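Rev notes, July 21, 2026. Replaces the October sheet. If you still have the October sheet taped to the cell, pull it down.

## 4. Teaching a task by hand or by pendant

Covers recording demos on a Firnmont cell with the Pledau recorder. Mounting, power and network are in section 3 – do those first. Playback and training are section 5.

Two ways to teach:

- **Hand guiding.** Arm goes limp-ish, you push it around. Good for big moves.
- **Remote (Choo handset).** You drive from outside the fence. Good for tight spots, cables, anything with a lip you'd crush a finger on.

You can swap between them in the middle of a demo. Recorder logs both the same.

### 4.1 Before you start

1. Clear the reach zone. Tools, cups, loose screws, all of it.
2. E-stop test. Press, confirm the arm drops to hold, twist out, reset.
3. Check the payload setting. Default is for the bare gripper. Wrong payload = arm drifts up or sinks the second you enable hand guide.
4. Set the speed cap to 100 mm/s for first demos. Raise later, up to 400.
5. Free disk on the recorder. One session eats more than you'd think.

> **CAUTION:** Never enable hand guide with your head or shoulders inside the reach zone. Stand to the side, one hand on the wrist, other hand near the enable switch.

### 4.2 Fixing the work

The part has to start in the same place each time, or in places you chose on purpose. Not "more or less there."

1. Bolt or clamp the fixture plate to the table slots.
2. Seat the small parts in the fixture. Push down til they stop.
3. Set the big item against its stops. For the PC teardown task that means tower on its side, side panel off, open face up.
4. Unplug the PC and wait a bit before anybody reaches into it. Do it even for scrap units.
5. Touch off the fixture corner and save as `fix_A`.

Table slots are wide. If the plate walks, your touch-off is junk and so is every demo after it. Retighten at the start of each session.

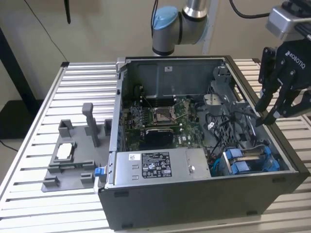

**Can I mix demos from two operators in one set?**

Mixing is fine as long as both use the same start pose and the same order of steps. Tag each demo with the operator's initials so you can filter them out later. If one person hand guides and the other uses the handset, keep at least a few of each from both.

### 4.3 Hand guiding

1. Mode switch to TEACH.
2. Hold the enable switch at the middle position. Squeeze too hard and it trips, same as letting go.
3. Press REC. Wait for the tone.
4. Move the arm to the approach point. Go slow, no jerks.
5. Stop for a beat before contact. The recorder uses the pause to split the demo into segments.
6. Close the gripper from the wrist button. Short press = soft, long press = full.
7. Do the move.
8. Open, back straight out, return to start pose.
9. Press REC again. Name the take or leave it on auto.

**Note:** push at the wrist housing, not at the fingers. Pushing on the fingers loads the force sensor and you get a demo full of contact that never happened.

**Note:** if the elbow swings over the work, stop and restart the take. Don't try to fix it halfway.

### 4.4 Remote teaching with the handset

Use this for anything inside a case or bin.

1. Mode switch to REMOTE. Gate closed.
2. Pair the handset. Solid light = paired. Blinking, hold both thumb buttons and try again.
3. Pick the frame. TOOL for insertions and pulls, BASE for carrying.
4. Scale to LOW. At LOW a full hand sweep is 18 mm at the tip.
5. Press REC, wait for the tone.
6. Come down along one axis when you can. Diagonal drops into a case clip the side wall more often than not.
7. Watch the force bar on the screen. Yellow, ease off. Red, the recorder stops the take by itself.
8. Trigger half way to pre-close, full to grip.
9. Lift clear before you rotate anything.

> **CAUTION:** Cables snag. Finger under a loop, you lift, and now the whole case lifts too. If the force bar climbs on the way up, STOP, open the gripper, go back down a little, come out the way you went in.

> **CAUTION:** Losing the handset link freezes the arm with the grip still closed. Re-pair before you open the gate.

### 4.5 Good takes, bad takes

Keep:

- one clean grip, no regrasp
- same start and end pose
- a slow take that worked
- a small miss you corrected smoothly (mark these RECOVER)

Toss:

- anything with an e-stop in it
- part moved by hand during recording
- long idle while you talked to someone
- fixture bumped

Rosaura Grajales ran the first full set for the teardown task: 129 takes kept. Her naming scheme is the one we use now, `task_initials_number`, lower case, no spaces. Please dont invent a new one.

### 4.6 Saving and upload

1. Review each take at double speed. Delete bad ones now, not later.
2. Check that segments split where you paused. Drag the marker if not.
3. Add the fixture name (`fix_A` etc).
4. Export to the Premiron folder. Wait for the green check.
5. Back to section 4.1 for the next task. Payload too, if you changed fingers.

### 4.7 Quick fixes

| Problem | Try |
|---|---|
| Arm drifts in hand guide | Payload wrong. Redo 4.1 step 3 |
| No tone after REC | Disk full, or mode switch between positions |
| Motion feels mirrored | Wrong frame on handset, or you walked round to the other side |
| Take split into too many segments | You're hesitating. Raise pause time in settings |
| Gripper wont close all the way | Soft press. Hold longer |
| Upload stuck | Close the review window, export again |

Error codes are in section 8. If the brake clicks on and off over and over, power down and call service – don't keep resetting it.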